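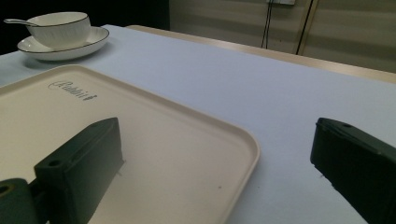
Baler keeps kicking out light cardboard bales, mill is docking us

Asked by Jabari Laizer, October 12, 2010

Small transfer station, we take cardboard, mixed paper and some film from the stores in Govwood and two towns over. One vertical baler, older Tyagi, bought used. Up till this summer our cardboard bales were fine. Now they come out soft in the middle and light, and the mill's broker (Stalora) has started knocking money off every load. They want 500 pounds minimum per bale. We're getting 300 on a bad one.

Same crew, same cardboard as far as I can tell. Changed the hydraulic fluid in February. Cylinder doesn't leak that I can see. Pressure gauge reads normal but I don't know if I trust it, the needle sort of sits there.

What do I check first? Can't afford a service call plus a week of downtime if it's something dumb. Also is it normal for a broker to dock the whole load or just the light bales? Contract says "may adjust" and thats it.

2 answers

Marietjie Botha

Had pretty much this on ours. Few things, in the order I'd do them.

Gauge first. If the needle doesn't drop to zero with the pump off, it's stuck, replace it, they're cheap. No point chasing anything else until you have a real number. Write down what it reads at the end of the stroke with a full chamber, then look at the plate on the machine and compare.

Relief valve next. They drift, or somebody turns them, or a bit of dirt holds them open a hair. You said you changed fluid. Did you change the filter and clean the tank too? Stirred up sludge after a fluid change is a classic. Also check you put in the right weight of oil, too thin and the pump slips once it's warm. If morning bales are good and afternoon bales are light, that's your answer right there. Don't touch the relief valve setting without a good gauge on it and don't go over the plate.

Then the retainer dogs, the little spring teeth on the chamber walls that hold the cardboard down when the platen goes back up. Broken springs and the stuff just puffs up again, so you think the chamber's full when it isnt. Soft middle sounds like this to me more than pressure. Lock out and tag out before anybody sticks an arm in there, I mean key out, breaker off, platen blocked.

Last thing, watch how it's being loaded. Ours was getting whole unflattened boxes shoved in at the end of the day. Flatten, spread to the corners, cycle more often. Waiting till it's heaped to the door gives you a lousy bale every time.

On the contract, ask for the weights by bale tag. If they won't give them to you, weigh your own before it ships and keep the sheet. Ours only adjusts on the bales under the line. Docking the whole load seems steep but depends what you signed.

Comment from Jabari Laizer: Needle stays up with the pump off. So, stuck. Ordering one. Filter was NOT changed, ugh. Will look at the dogs tomorrow when we're shut down.

Comment from Poonam Joshi: check the wear strips on the platen while you're in there. If it's cocking to one side you get one heavy side and one soft side

Comment from Jabari Laizer: 2 springs gone on the left wall, one dog bent flat. Calling around for parts. Anyone know a place that still stocks them for the older Tyagi?

Comment from Marietjie Botha: Drerevlow used to. Have the serial number ready, there's more than one pattern.

Jitendra Shakya

could be the cardboard. a lot of stores went to thinner boxes, doesn't weigh what it used to. same size bale less pounds. we switched brokers over it. Get a horizontal if you can swing it, vertical balers are a pain

Comment from Poonam Sachdeva: He said he can't pay for a service call and you're telling him to buy a horizontal?

Comment from Jitendra Shakya: just saying. used ones come up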